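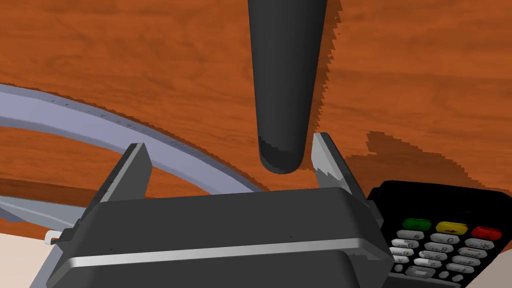

Plillport, New Year's Day

2024-01-01

Woke at the guesthouse to the sound of somebody dragging folding tables down the street. The Plillport Smoked Fish and Dumpling Day starts at ten, and the tables had apparently decided to start at six. I lay there and listened to them go by and thought about the people I know who spend this holiday in bed with the curtains shut. Sensible people. I used to be one.

Tumelo was already up and dressed and eating a banana, as if a man about to walk into a street full of free samples needed to lay down a foundation. He says it's strategy. He said the same thing in September at the Ikmont pepper weekend, and by two in the afternoon he was lying on the grass behind the honey tent asking me to talk quietly.

We'd driven up last night from Nkuna, 120 miles with one stop for gas and one for a boiled peanut stand that was closed. Tumelo got out and read the sign on it anyway, top to bottom, in case there was a clause. The rest of the drive we argued over whether a festival can be called annual the second time it happens. He says yes. I say it's a brave word to print on a banner.

Faith Langat met us at the corner by the bank. She moved up here four years ago and has become the kind of local who sighs at visitors, including invited ones. She had on a very good coat. I had on the coat I own. She told us the plan: dumplings first, before the line got silly, then fish, then the soup tent, then the harbor to walk it off, then fish again. I asked when lunch was and she looked at me for a while.

The dumpling line was silly by five past ten. There's a token system this year, which Faith considers a personal insult. You buy tokens at one booth with cash, and then you stand in another line to hand them over, and whatever you want costs a half token more than you have. I bought a strip and came home with two left over, which are good for nothing until next January. They're on the nightstand now looking smug.

The dumplings, though. Pork and cabbage, fried on one side, with a dark vinegar that made my eyes water in a friendly way. I had five. Tumelo had five and then two of mine, so I suppose I had three. A woman ahead of us told me that the church makes 4,000 of them between Christmas and New Year's Eve and freezes them in the basement, and that her sister had not been invited back to the folding crew after last year. I waited for the reason. She just nodded slowly and moved up in the line.

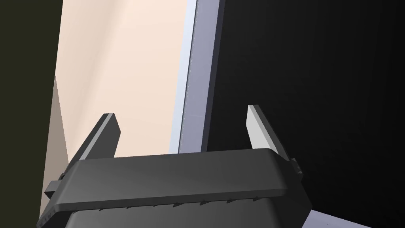
After that we did the fish. There are three smokehouses in town and they set up side by side along the harbor wall without speaking to each other. Faith is loyal to the middle one. I made the mistake of saying I liked the one on the left better (more pepper, less sugar, and the skin had some chew to it) and she steered me away by the elbow before anybody heard. I went back later by myself and bought a half pound wrapped in paper. It's in the guesthouse fridge under a bag of salad, where I trust Tumelo will never look.

The soup tent was run by Trovov, the diner out by the highway, and it was the surprise of the day. Beet and barley, with a spoonful of horseradish cream that had no business being that strong at eleven in the morning. I sat on an upturned crate and got some on my scarf. A small boy beside me was eating his with enormous concentration and told me it tasted like dirt but good dirt. I've read paid reviews that got less across.

There was also a band. I'll say that they were cold, and that an accordion does not improve when its owner is wearing mittens. They played one song I knew and it took me until the chorus to know it. People danced anyway, mostly the over-seventies, who in this town seem to be made of something different. One couple went round and round next to the trash cans with their eyes closed and missed every one of them.

The eating contest was at one. Cold dumplings, three minutes, no water. Tumelo had his name down before I could get hold of his sleeve. They pinned number 232 on him, which made it sound like a much bigger field; there were nine of them at a table, and I gather they were using up bibs from a road race. He came sixth. He was beaten by a retired dentist and by a girl who kept stopping to check her phone. He has explained to me several times since then that he was pacing himself for a longer event.

Walked out to the end of the harbor after that, the three of us, very slowly. Wind straight off the water. Faith pointed out the house she wanted to buy and didn't, and then the one she did buy, which has a worse view and a better oven. She asked if I'd ever think of moving up. I said I'd want to see the place when there wasn't a dumpling in it. She said February, then, and good luck.

We did not have fish again. We said we would, and we stood in front of the stalls and looked at it, and then Tumelo made a small noise and we went and sat in Faith's kitchen instead. She gave us plain tea and dry toast and was quite kind about it. There was a calendar on her wall from the hardware store with all the food days for the year already circled in red pen. Ramps in the spring, something to do with crabs, a pie auction I have promised to attend without asking what one bids on.

Back at the guesthouse by five. Tumelo asleep in the chair with his number still on. Outside they're dragging the tables the other way now, up the hill, and somebody keeps dropping one and swearing, then apologizing to whoever's on the other end of it.

I need to call my mother. Also find out whether smoked fish keeps for a long drive with the heater on. Also get the beet out of the scarf, if it can be got.

Ten-fifteen and I've just been down to the fridge. The salad has been moved.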